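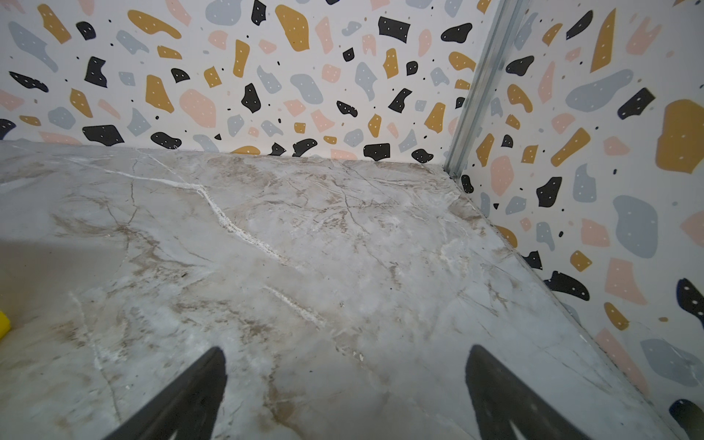

Every December I make a list of what I spent on the arm, and every December I tell myself the next year will be cheaper. I have stopped believing it. This year the list has a new column, for things I was told I would need and then didn't buy, and it's the most useful thing I've done with a spreadsheet in ages.

Some background for people who came in from the Vaturwood forum. I run one small arm with a two-finger gripper and a wrist camera out of a unit in Marstead. It picks things up and puts them down. That's the whole business. When I started pricing a second station in the spring I asked three suppliers for quotes and got three different ideas of what a station is.

Flisano sent the longest one. Eleven pages, of which the arm took up half a page. The rest was "environment." They wanted me to buy a work cell with interchangeable wall panels and a floor insert, for a price I won't repeat because they asked me not to and I'm trying to stay on speaking terms. The argument goes that plain white walls make for lazy vision, so you need patterns, and the patterns should come from them. Fine, I agree with the first half. Busy walls and a busy floor do catch problems that a blank box hides. But a panel is a panel. I put my own corner together with terrazzo-print walls, a marble-look floor and a metal channel where the two walls meet, and it came to 137 dollars including the wrong screws.

Norbert Antal, who has bought far more of this stuff than I have, told me to take whatever number is on the quote and ask what is still missing. So I did. Missing from the Flisano quote: spare fingers, cables long enough to reach anything, shipping, and the second year of the software. The software line alone was 643 a year after the first. The salesman called it optional. I asked what the arm does without it and he said he would get back to me. That was on a Tuesday, and I've had plenty of Tuesdays since.

The Ifans quote was shorter and I liked it better, which made me suspicious. They want 400 for a pair of replacement fingers. Fingers are the part that touches everything. They wear, they get driven into the floor by a bad offset, and you will buy them again. A cheap arm with expensive fingers is a printer with expensive ink — you know how that goes.

My plan for next year, such as it is:

Second arm, used if I can find one. Two sets of fingers before it gets switched on. Walls and floor from the home store again, in a different print. No software contract longer than 12 months. And 5 full working days set aside for setup, which I'll count as money, as none of the quotes do.

I still don't know whether a second station pays for itself. The suppliers all have a chart that says yes. I asked to see one from a customer with a single arm and a leaky roof, and I'm waiting on that too.

3 comments

Branwen Probert
We did the patterned walls ourselves too. Check for glare before you glue anything down, we had to redo a whole side.

gearloose
400 for fingers is robbery. Can't you print them?

Norbert Antal
You left out the power supply. Everybody leaves out the power supply.

Get new posts by email. Enter your address to subscribe. You can unsubscribe at any time.

This site uses cookies to remember your settings. Accept | Decline

Contact | Copyright, all rights reserved | Back to top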